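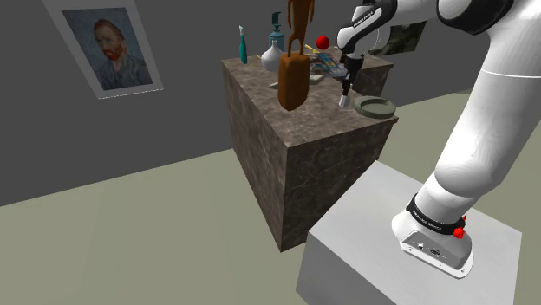
Brazo Franka Emika sobre pedestal gris claro

23/09/2025

Primer partido de liga del Sesa y lo he visto desde casa. Tengo el abono desde hace años, pero con la rodilla como está no me apetecía subir las escaleras del pabellón, y este año el club emite todos los encuentros por Ratska. La suscripción va incluida para los abonados. Para los demás es de pago, y ya hay quejas en el foro.

He tardado un rato en entrar. La contraseña que mandaron por correo no valía y la nueva llegó cuando los equipos ya calentaban. La aplicación pide elegir entre la cámara de fondo y la lateral. La de fondo sirve para ver la colocación del bloqueo. La lateral es la de siempre, la que se parece a mirar desde mi asiento, y ahí me he quedado casi todo el partido.

Jugábamos contra el Drastow. Hemos perdido el primer set por culpa de la recepción, que sigue igual que en primavera. En el segundo el entrenador ha cambiado a la líbero y se ha notado. Al final, 3-1 para nosotras. Digo nosotras por costumbre, hace mucho que no juego.

La imagen se veía bien. El sonido, regular. No hay comentarista, solo el micrófono de pista, y se oye más al banquillo visitante que a la grada. En el tercer set se ha congelado la pantalla en pleno tiempo muerto y al volver íbamos cuatro puntos arriba, con lo que me he perdido la mejor racha de la tarde. He buscado la repetición y todavía no estaba subida.

En el descanso ponían en un rótulo la gente conectada: 768. En el pabellón, según la hoja que ha colgado el club, había 294 personas. El año pasado contra este mismo rival estaba casi lleno. Era fin de semana de puente, eso también cuenta, pero me ha dado un poco de pena ver vacío el fondo donde se pone la peña. El bombo sonaba lejos.

También han estrenado el chat. Lo he dejado abierto dos minutos y lo he cerrado. La mitad eran insultos al árbitro y la otra mitad preguntas sobre cómo quitar el chat.

Cosas que echo de menos: el café del bar, saludar a las de la fila de atrás, volver andando y discutir las rotaciones. Cosas que no: la silla de plástico y aparcar. Hoy he cenado durante el cuarto set, tortilla y lo que quedaba de ensalada.

El próximo es fuera, en la pista del Ngau. Allí no he ido nunca, son unos 100 kilómetros y el autobús de la peña sale muy temprano. Ese lo veré por Ratska seguro. Al pabellón quiero volver en noviembre, si el fisio me deja, que viene otra vez gente buena y hay partido entre semana.

Apunto para mí: renovar el carné antes de que acabe el mes y llamar al club por lo del recibo, que me lo han pasado con la tarifa antigua.

Compartir (2) · 3 comentarios

Comentarios

Anónimo: A mí también se me congeló en el tercero. La repetición ya está, búscala en el menú de la jornada.

Fila 9: Se te echó en falta. El bar sigue cerrando antes del último set.

Anónimo: ¿La cámara de fondo se puede poner en la tele o solo en el móvil?

Entradas recientes
Pretemporada del Sesa: lo que vi en el amistoso
Rodilla, tercera semana
Lista de fichajes y bajas
El carné nuevo es feo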